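From the Linen Closet: The January Fold

The January clear-out is over, and I have been asked to write it up for the newsletter, mainly because I was the one who said out loud that it would take an afternoon. It took four. I would like it noted that the first of these was spent looking for the key to the closet on the second floor of Sidesley, which was in the closet on the second floor of Sidesley.

For those who joined us since last winter, the clothing room lends and gives away warm things: sweatshirts, lounge pants, pajamas, baby blankets, the kind of clothing people want at ten at night when the heat in the old building goes out. It arrives in trash bags. It is supposed to leave in better shape than it came, and for that to happen somebody has to fold it. After the holidays, when everyone in the neighborhood has been given a new sweater and feels bad about the old one, there is a great deal to fold.

We took in 186 bags. I know this because Sulastri Ismail put a tally sheet on the door and would not let anyone past it with a bag in hand until they had made a mark. I tried walking in with a bag on my head once and was sent back. The bags were mostly knits, which is good news for the people who will wear them and bad news for the people who have to stack them. Woven shirts behave. You fold a shirt and it stays folded, with its little collar up, looking like it has a job interview. A heavy knit sits there for a minute and then slowly breathes out.

There was a difference of opinion about method. Sulastri folds in thirds, sleeves in first, bottom up to the neck, and gets a rectangle you could mail. Chalerm Thaweesak rolls. He learned to roll from years of living out of a duffel bag and he will tell you that a rolled sweatshirt takes up less room, shows its color from the end, and never has to be refolded when somebody pulls out the one underneath. All of this is true. It is also true that when you put rolled sweatshirts on an open shelf they leave. We found one behind the radiator and one in the mop bucket – clean, thankfully, both the bucket and the sweatshirt.

The compromise, reached over the last of the Hladun coffee cake, is as follows. Anything going into a drawer or a bin may be rolled. Anything going on a shelf gets folded. Anything going into the big gray tubs under the stairs may be put in however you like, since Chalerm and Sulastri have agreed never to look in there.

I belong to neither school. My own folding was described by a visiting nine-year-old as "kind of a dumpling." I lay the thing down, bring the sides over, bring the bottom up, and at that point there is always a piece left over that didn't get the memo. On sweatshirts it's the waistband. On lounge pants it's the cuffs, which bunch up on one side and make the whole stack lean. Sulastri showed me how to pull the ribbed part flat with the side of my hand before the last fold, and for a while I was making very respectable rectangles. Then we got to the toddler sizes and I lost it all again. There isn't enough fabric in a toddler sleeve to fold. You sort of suggest a direction.

A word about surfaces. The table in the clothing room wobbles and has a split down the middle that catches on anything knitted, so please don't fold on it until it's been fixed. A bed is better. A bare mattress is better still, being flat and soft and about the right height if you don't mind kneeling, and your back will let you know the next morning whether you minded. Do not fold on the floor. I know it's tempting, and I know it was swept. White and cream knits will find whatever the broom missed.

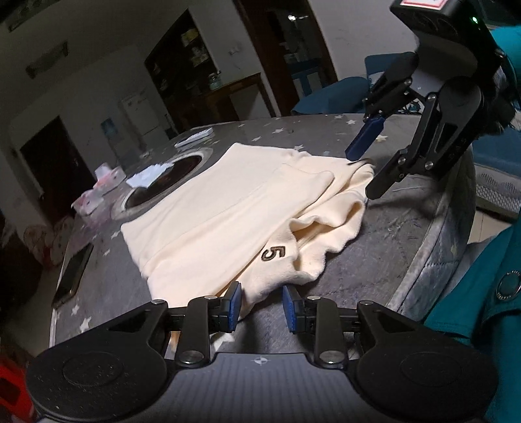

On the subject of numbers and letters: please stop sorting by them. Several of you have been very helpfully making a pile for every sweatshirt with a number sewn on it, on the theory that the number is the size. It is decoration. A person looking for something to fit a five-year-old will not thank you for handing over a grown man's top with a 5 on it. Look inside the neck or the waistband for the label, and if there's no label, hold it up against the cardboard cutouts on the back of the door. The cutouts are Small, Medium, Large and Chalerm.

Embroidery does deserve a little care, though. When you fold, try to keep it on the outside and off the crease. Stitching that has spent a winter bent in half tends to stay a bit bent, and it's often the part people pick the thing for. Turn the piece over before you start, find the nice bit, and plan the fold so it ends up facing the ceiling. I have been doing this for a week and my success rate is poor, but I believe in the principle.

Things found in pockets and now waiting at the front desk: a library card in the name of someone who moved away, 3 single earrings, a grocery list reading only "ham?", and a key that fits nothing in Sidesley. We tried it on everything, including the vending machine. If you donated a gray hooded top and can't get into your shed, come and see us.

What we are short of: adult socks in pairs, men's pants in the smaller sizes, and anything with a working zipper. What we are not short of: holiday sweaters. We have every reindeer. If you were about to bring in another, perhaps wear it to something first and see if you come around to it.

The Fornix shelves should be up before the next session, which will give us a full wall on the left side and a place for the long coats that isn't the shower rail. They come in flat boxes and the instructions are all drawings, so we need two people who can get through an afternoon with an Allen key and still be on speaking terms. Please don't both be married to each other. We tried that with the shoe rack.

The next folding session is 09/05/2018, in the clothing room, starting at 10 in the morning and going until the bags are done or we are. Bring reading glasses for the labels and a snack that isn't greasy. New people are welcome and will be shown both methods, separately, by their respective supporters. If you would like to be taught the dumpling, ask for me.

Also, whoever borrowed the good lint roller, we know you have it, and we can tell by your coat.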